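Minutes of the February meeting, Badawi Street Neighbors' Garden and Seed Library

The meeting opened at 6:30 in the evening in the back room at Dasside Hall, with a full pot of coffee and a very welcome lemon cake. The chair thanked everyone for coming out in the cold, and was especially pleased to see so many new faces from the Prostolico side of the neighborhood. The minutes of the previous meeting were read and approved, with one correction: the donated hose is green and belongs to the east plots, and the west plots will have to go on sharing theirs a while longer.

**Money**

We began the season with $299 in the account. After paying $2 for the bank's paper statement (a charge we all agreed was silly, and which the secretary will ask to have dropped) the balance stands at $297. A member asked whether we could afford a second rain barrel this year. The feeling in the room was yes, so long as it's a secondhand one, and it was agreed to spend up to $100 on it. Anyone who spots a good barrel should call the secretary before buying, so that we don't end up with two - as happened with the wheelbarrows.

**Seed library**

There was a long and very friendly talk about the seed library, which went over its allotted time, and the chair let it. The bean drawer is in fine shape. Tomatoes are a muddle, with several envelopes marked only "good red ones," and members were asked once more to write the variety and the year on anything they bring back. The Sernia squash did so well last summer that everyone wants seed from it, and we agreed on one envelope per household until the spring swap, when whatever is left can go to whoever asks. Lettuce seed is getting old and will be tested on damp paper towels before it's handed out.

Seedlings will again be started indoors in shallow plastic trays. Members who still have trays at home from last year are asked to rinse them and bring them back by the next meeting, please, even the cracked ones.
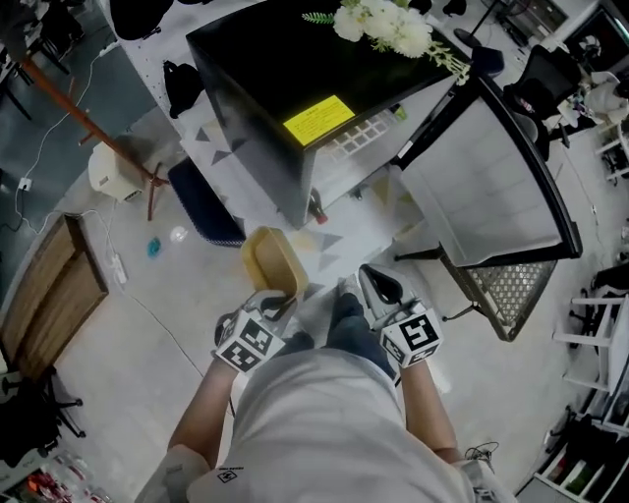

*Tan plastic tray, with flowers on the black cabinet.*

The question of peat came up again. Some members would like to give it up altogether and others have had poor luck with the substitutes, so we settled on trying half the trays each way and comparing notes in the spring. The sheet for writing down results will hang by the coat hooks.

**Plots and paths**

We have 4 plots open this year. Two are already spoken for by families on the waiting list, and the other two will be offered at the Prostolico library table. The corner plot gets shade all afternoon, and whoever takes it should be told so kindly but plainly. Wood chips for the paths have been promised by the tree crew, though they couldn't give us a day, so a call will go around when the pile appears. Bring a rake if you own one.

A member raised the matter of the gate, which sticks. Another member has a plane and a free morning and will see to it. Our warm thanks!

**Other business**

The spring swap will run from 10 to noon, with soup afterward. There was some discussion of whether to have two soups, and two soups it will be, one without meat. Offers of bread were taken down on the sign-up sheet.

It was asked whether dogs may come to the swap. Leashed dogs may.

The meeting closed at 8:10. Next meeting in March, same room, and the east plots are bringing dessert.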